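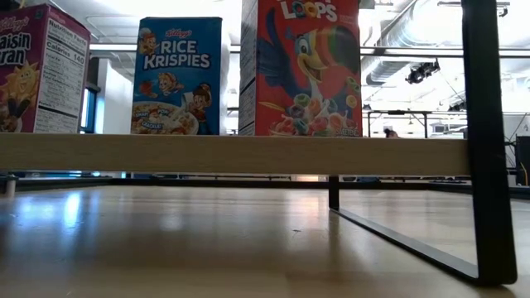
**Store brand vs. name brand cereal, is anyone really saving?**

**pennywise_dot** – April 2023

Gavdale switched its house cereal to Prumel and the shelf tag says we save 20 percent. I don't buy it. The new bag looks shorter to me. Has anyone done the math per ounce?

**oatfield11**

I did. Over a year my receipts say we saved 109 dollars. Four people, cereal most mornings. I was expecting a lot more given how people talk.

**marlo_k**

> Over a year my receipts say we saved 109 dollars

Compared to what, full price? I never pay full price for Raisin Bran. Wait for a sale and the gap is pocket change.

**oatfield11**

Compared to what I paid the year before, sales included. Prices moved too, so take it for what it is.

**pennywise_dot**

So we don't know. That's my problem with every one of these threads.
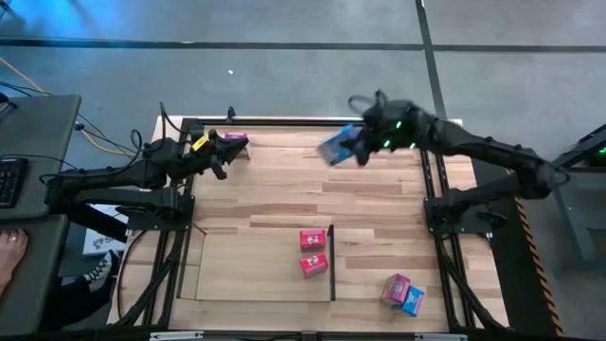
## Page 2

**tinroof**

Someone always says it's all made in the same plant. I've asked for a source on this board for years and got a link to a blog.

**marlo_k**

Some of it is. My cousin packed for Royer and they ran two labels on one line.

**tinroof**

Same line doesn't mean same recipe – read the sugar on both panels.

**bruneris_fan**

Bruneris rice cereal goes soft in a minute. I'd pay extra for Rice Krispies and I do.

**oatfield11**

Mine doesn't. Use less milk?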